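Mobile Devices and Durability – Unit 4 Handout
Instructor: Estela Lagos
Lab support: Jarrah Ellery

Reading a rugged phone spec sheet

Bring this handout to lab. The worksheet at the end refers back to it by section number.

4.1 What "rugged" means on a label

There is no single legal meaning of the word "rugged" when it is printed on a phone box. A maker can use it for a thick rubber bumper and nothing else. What you want to look for is a named test with a level or a method number next to it. Two kinds come up again and again: IP codes and MIL-STD-810 claims.

4.2 IP codes

IP stands for ingress protection. The code has two digits. The first is for solids such as dust and runs from 0 to 6. The second is for water and runs from 0 to 9. If a digit is replaced by an X, no rating is claimed for that part. It does not mean zero.

First digit 5: some dust can get in, but not enough to stop the device from working.
First digit 6: no dust gets in during the test.
Second digit 4: splashing water from any direction.
Second digit 5: water jets.
Second digit 7: immersion up to one meter for 30 minutes.
Second digit 8: immersion beyond that, under conditions the maker has to state.

Students often assume that a higher water digit covers everything below it. This is true up to 6. A phone rated IPX7 or IPX8 has passed an immersion test and may never have been tested with jets. When a maker wants to claim both, you will see two codes, for example IP66/IP68.

The tests are done with fresh water on new units. Salt water, soap, and a cracked back cover are outside the rating. Seals also age.

4.3 MIL-STD-810

This is a set of test methods written for military equipment. It covers drops, vibration, heat, cold, humidity, altitude and more. The maker picks which methods to run and how to run them, so "meets MIL-STD-810" on its own tells you very little. Look for the letter of the revision (G or H) and the list of methods. Method 516 is shock, and the transit drop test is one of its procedures. The drop surface and the height matter a lot, and for phones the surface is often plywood over concrete.

4.4 Batteries

Many field phones still have a battery that can be swapped by hand. This makes sense for shift work, but the back cover then becomes the weak point for water. If the cover is not pressed down along its full edge, the IP rating is gone. Vicente Tapia covered this in the June guest talk, and the slides are in the course folder under "Covers and gaskets".

4.5 Worked comparison

The two phones below are the ones from lecture. Prices are left out on purpose.

Driron Field 7
IP68, 1.5 m for 30 minutes
MIL-STD-810H, methods listed on page 2 of the sheet
Removable battery
Screen readable with gloves: yes, in a settings menu

Allanik T29
IP67
"Military grade" – no revision, no methods
Sealed battery
Screen readable with gloves: not stated

Eftychia Karras asked in class whether the Allanik is the worse phone. The sheet can't tell us that. It may have passed every drop test the Driron did. We only know that its maker has not told us, and a buyer who needs the claim in writing should ask for the test report.

4.6 Lab notes

Work in pairs. Take the cover off before you take the battery out, and keep the screws in order if your unit has them. Lab kit 1458 is missing its gasket and should stay on the shelf. 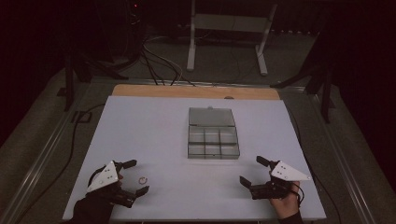 Page last changed: 26 April 2022

Correction to 4.5: the earlier version of this handout listed the Driron as IP67. The maker's sheet says IP68 and the text now matches.

4.7 Worksheet

1. Find the spec sheet for the Homidton Trail in the course folder. Write down its IP code and explain each digit in one sentence.

2. The sheet says "drop tested to 1.2 m". List two things you would need to know before comparing this with another phone.

3. A phone is rated IPX8. Can you say anything about dust? Can you say anything about water jets?

4. A delivery company rinses its phones with a hose at the end of each shift. Which second digit should it look for, and why is 7 alone not enough?

Hand in one sheet per pair, with both names on it. Amancay Figueroa is grading this unit, so questions about marks go to her first – please don't send them to the lab address.

Reading for Unit 5: Ayala, chapter 7, up to the section on touch sensors. Skip the part about resistive panels, we will do that in class.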